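Plirnadell Bench Storage Set
Drimarier Laboratory Supply — Storage and Bench Organization

Part group: 342
Supplied as: white plastic bin, light blue tray, two mesh baskets (one white, one black), clear acrylic tube rack
Bin load limit: 30 lb, evenly distributed
Warranty: 12 months on bin, tray and baskets

The Plirnadell set is sold for small benches where tubes, bottles and loose parts have to be kept in reach and put away at the end of a session. All pieces ship together. The baskets hang, the bin and tray stand on the bench, and the rack goes wherever the tubes are being filled.

Bin

The bin is white plastic with thick, smooth walls, rounded corners and a rim that carries around the corners. The floor is recessed and the inner walls slope down to it. A stepped outline is molded into the floor. Short clear items, such as caps and tube sections, are hard to pick out against the white. Customers who store mostly clear parts should order the gray liner (sold separately).

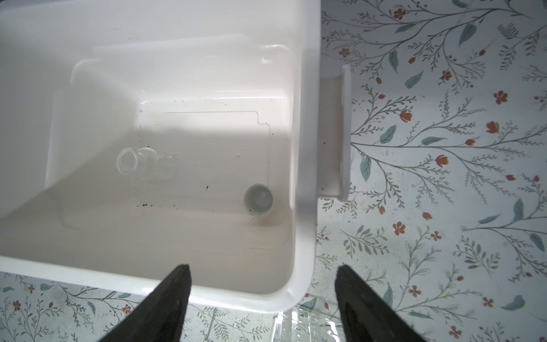 Ankit Dhillon wrote in to ask whether the bin can be rinsed with isopropyl alcohol between batches, and added that his had gone through a month of daily wiping without clouding. It can. Use 70 percent or weaker and let the bin air-dry with the lid off. Acetone and other ketones will mark the surface and are not covered by the warranty.

The white finish scuffs if metal parts are dragged across it. Scuffs do not affect the load limit. The side latch closes with light pressure and should not be forced; if it stops short, check that nothing is standing higher than the rim.

Baskets, tray and rack

The baskets are meant to hang from a rail or a frame member at the back or side of the bench. Cable ties are sufficient for light contents. For anything heavier use the Westel clamp kit, which fits most extruded aluminum profiles. Hang narrow items such as pens and nozzle bottles in the rear basket, lying flat, and keep the side basket for foam pads and tape.

The tray has raised rims and takes whatever is in use at the moment. Leave it to one side of the bin so that the lid area stays clear. The rack holds capped tubes upright and is light enough to move with one hand, although it should be emptied first.
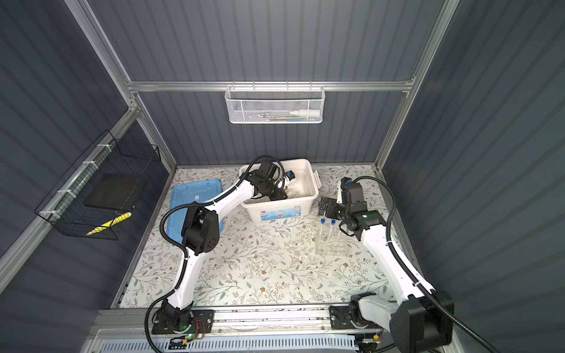

Salim Barasa disagrees with hanging both baskets. In his review he says the side basket is better left standing on the bench, where it can be carried to the sink, and that he would have paid less for a set with only one. Single baskets are listed on the spare parts page under the same part group.

Packing and surface

Each set is packed in one carton. The bin goes in first, with the tray face down over it and the rack wrapped inside. Keep the carton if the set will be moved between sites — the inserts are cut to fit and are not sold as spares.

The set is best used on a pale, wipeable bench mat. We stock the Shakya mat in plain cream and in a botanical print, by the roll or cut to length. Long thin parts need more care than the rest, as they fit neither the tray nor the rack and tend to be left out. A polished metal rod lying on or close to a light printed floor, as shown with the blue carton, is easy enough to see, but it should be moved to a rod sleeve before the bench is wiped.

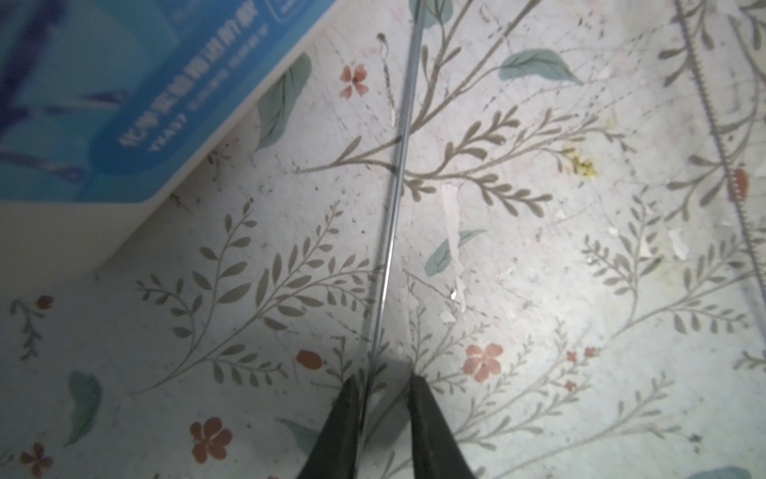
Ordering is by complete set or by spare part. The set is priced at 69 dollars, excluding the liner, the clamp kit and the mat. Orders placed before noon are packed the same day. Rod sleeves come in one diameter and can be trimmed with a utility knife; measure the rod first and leave a finger's width at each end. Where a rod has to lie on the mat for a while, put it down clear of any cartons, as the silver one is here, so that a box can be lifted away without catching it. Returns are accepted unused and in the original carton.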